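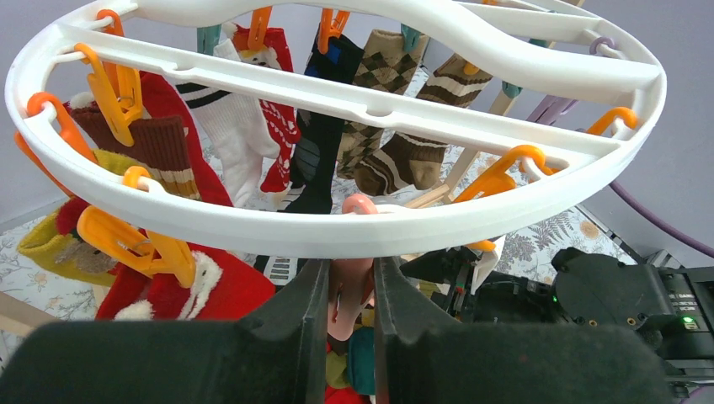
Bistow oval sock hanger: review

By Rajkumari Nishad
January 21, 2024

Print this page | E-mail this page

Socks take up more room on an airer than they deserve, and in our flat the airer is full by the time the shirts are on it. I bought the Bistow oval hanger in April to get them out of the way, and it has been in use ever since.

It is a white plastic ring with a flat bar across the middle and coloured pegs hanging from it. The pegs come in orange, teal, pink and purple. I paid 910 rupees at Bhatt, the hardware shop near the bus stand, where the smaller round one was cheaper but had fewer pegs.

The pegs are the best part. They hold a thick ribbed sock as well as a thin one, and they will take a Christmas stocking with a fluffy trim, though that uses up space two ordinary socks could have had. Hang heavy things opposite each other or the ring tips — mine did on the first day, with everything wet.

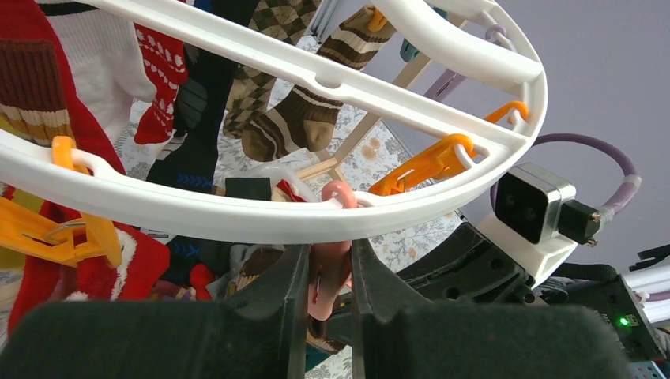 Wendon Home Notes, Issue 27

The ring is made as a double rail with crosspieces, and the pegs hook through loops in the plastic. You can unhook one and move it, but the loops are stiff and I have given up doing it with cold hands. The springs are thin wire. Two have gone slack on mine and I swapped them for spares from an old Lerkemer hanger, which fitted with a bit of pushing.

Loaded up, it gets crowded. Socks in the middle touch each other and dry more slowly than those on the outside, so I put the thick ones round the rim. It folds for storage, but the hinge feels weak and I leave it open.

The box claims 80 washes before the pegs need replacing. I can't say if that is fair.

Worth buying if you have a hook and not much floor. For a big family I would get two.

Contact Wendon Home Notes | Copyright Wendon | Back to top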